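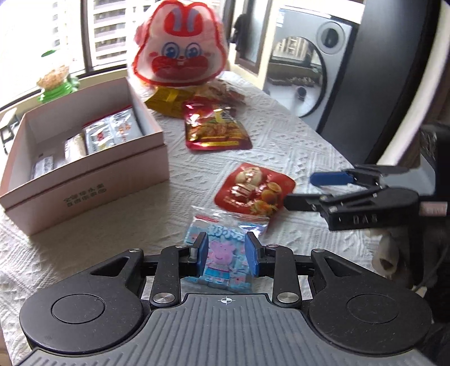 Frequently Asked Questions: Pruncombe Household Health Survey

Information for students applying to work on the survey as part of the graduate certificate in applied public health statistics.

What is the Pruncombe Household Health Survey?

It is a repeated survey of adults living in the Pruncombe service area. It asks about asthma, sleep, access to primary care, household water and missed work. The same core questions are used in every round so that results can be compared over time. Optional modules change from round to round.

How many households are in the sample?

The current sample has 668 households, drawn from 58 blocks. Blocks are selected first, with probability proportional to the number of occupied addresses. Addresses are then selected within each block. One adult is interviewed per household.

Why are the results weighted?

Adults in large households have a lower chance of selection than adults who live alone. Response also differs by age and by block. The weights correct for the selection step and then adjust the sample to match population totals for age, sex and housing type. Unweighted percentages should not be reported in any product, including class posters.

Who can apply?

Students enrolled in the certificate or in a master's or doctoral program in public health, biostatistics or a related field. You must have passed one graduate course in regression. A course in survey sampling is helpful but is not required.

How many hours a week is the placement?

Eight hours a week during the term. Hours may be worked on site or remotely, except for tasks that use address files, which must be done on site. Hours missed during exam weeks can be made up before the end of the same term.

Can I use the placement for course credit?

Yes. The placement carries 2 credits. You may take either credit or the hourly wage for a given term. A change from one to the other has to be requested before the registration deadline and cannot be made after that.

What software is used?

Data cleaning and analysis are done in R. Older rounds were processed in SAS, and the original programs are kept for reference. Field records are held in Koklow, the survey's case management system. Koklow accounts are opened after you complete the privacy training, normally within 2 working days.

What does the privacy training cover?

Handling of identifiers, storage of paper forms, rules for small cells and the procedure for reporting a lost device. The training is online and ends with a short test. It must be repeated each year.

What is the rule for small cells?

Any table cell based on fewer than eight respondents is suppressed. If the suppressed value could be worked out from a row or column total, a second cell is suppressed as well. Maps follow the same rule. Block-level estimates are never released.

Can I use the data for my thesis or dissertation?

Yes, with an approved data use plan. The plan should state the research question, the variables needed, the outcome definitions and the method used to account for clustering. Plans are reviewed in February and again at the start of the fall term. A plan that asks for every variable in the file will be sent back.

Do I need separate ethics approval?

Work on the survey itself is covered by the existing protocol. A thesis or dissertation is separate research and needs its own determination from your institution, even if the file you receive has no names or addresses. Attach the determination letter to your data use plan.

How should I handle missing answers?

"Refused" and "don't know" are stored as separate codes and should be kept separate until you have checked how often each occurs. For income, use the imputed versions supplied with the file and combine the estimates by the standard rules. Do not replace missing income with the mean.

What is the Tuominen room?

The secure workroom on the second floor of the Groltance Building. It holds the computers used for address files. Phones and laptops stay in the lockers outside the door. Printing is not available in the room, and output is checked before it is sent to you.

Can I be listed as an author on reports?

Students who carry out a defined part of the analysis and help write or revise the text are listed as authors. Students who only run existing programs are named in the acknowledgments. Author order is agreed in writing before drafting begins.

How do I apply?

Send a one-page statement, an unofficial transcript and a sample of code you wrote yourself to the survey office. The code sample can come from a class assignment. Remove any real data before you send it.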